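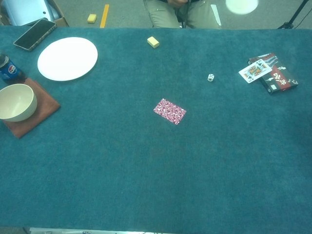 Werkstattbuch, 2018-02-11

Heute allein in der Werkstatt, deshalb Zeit zum Schreiben. Thema ist immer noch der Leim für die Filzbezüge. Chrysanthi hat gefragt, warum ich nicht einfach den Sprühkleber von früher nehme. Die Antwort steht schon im Eintrag vom Oktober, aber ich wiederhole sie kurz: Nach dem Sommer haben sich bei zwei Spieltischen die Ecken gelöst, und unter dem Filz war der Kleber gelb und krümelig. Das will ich nicht noch einmal reparieren müssen.

Versuch A: Weizenstärkekleister, dick gekocht, eine Nacht gestanden, dann durch das Sieb gestrichen. Dünn aufgetragen mit dem breiten Pinsel, 119 Gramm für das ganze Probebrett. Das ist zu viel. Der Kleister ist an drei Stellen durch den Filz gekommen und dort ist die Oberfläche jetzt hart wie Pappe. Mit einer weichen Bürste geht ein Teil weg, aber man fühlt es mit der Hand immer noch.

Versuch B: derselbe Kleister, aber auf das Holz gestrichen und dann gewartet, bis der Glanz fast weg ist. Erst danach den Filz aufgelegt und mit der Korkrolle von der Mitte nach außen gerollt. Viel besser. Keine Flecken, und der Filz lässt sich in den ersten Minuten noch verschieben. Nach dem Trocknen habe ich an einer Ecke gezogen, bis die Fasern gerissen sind. Der Leim hat gehalten – so soll es sein.

Versuch C: Hautleim, warm. Hält am stärksten von allen, aber ich bin zu langsam dafür. Bis ich die zweite Hälfte angedrückt habe, ist die erste schon geliert und es gibt eine kleine Falte quer über das Brett. Siu-fong meint, zu zweit müsste es gehen, einer rollt und einer streicht. Das probieren wir, wenn sie wieder hier ist. Brett C bitte nicht wegwerfen, ich brauche es zum Vergleich.

Zum Filz selber. Wir haben jetzt zwei Sorten hier. Der von Martens hat 300 Gramm pro Quadratmeter und ist auf der Rückseite leicht geschoren, der von Gridia hat 200 und ist überall gleich flauschig. Den leichteren habe ich lieber in der Hand, aber er zeigt jede Unebenheit vom Holz. Wenn wir ihn nehmen, muss vorher besser gespachtelt und noch einmal geschliffen werden, und das kostet mich für den großen Tisch einen halben Tag. Außerdem zieht er Fusseln an. Für den Auftrag Gedareck schlage ich den schwereren vor. Der Kunde hat nur die Farbe bestellt und über das Gewicht nichts gesagt, also bitte ich Chrysanthi, dass sie ihn noch anruft.

Zuschnitt: Der Filz geht beim Aufrollen ein wenig in die Länge, in der Breite fast nicht. Ich habe das vorher nicht beachtet und beim Brett A an der kurzen Seite einen Streifen zu viel gehabt. Ab jetzt zuerst kleben, trocknen lassen, dann am Rand mit frischer Klinge schneiden. Klinge wirklich frisch – mit der alten hat es die Kante ausgefranst und ich habe mit der Schere nachgebessert, was man leider sieht.

Noch eine Bemerkung zum Kleister. Der Rest im Glas riecht nach vier Tagen säuerlich, auch im Kühlschrank. Ich habe ihn weggeschüttet. Also immer nur so viel kochen, wie man am nächsten Tag braucht. Im Buch von Udari steht ein Rezept mit Alaun, das länger halten soll, aber ich weiß nicht, was Alaun mit der Farbe vom Filz macht. Vielleicht ein kleines Stück testen und ins Fenster legen.

Offen:
Alaun bestellen, kleine Packung.
Brett B in einer Woche noch einmal an der Ecke ziehen.
Korkrolle waschen, es klebt alter Kleister daran.
Siu-fong fragen, wann sie für Versuch C Zeit hat.
Klingen sind fast aus.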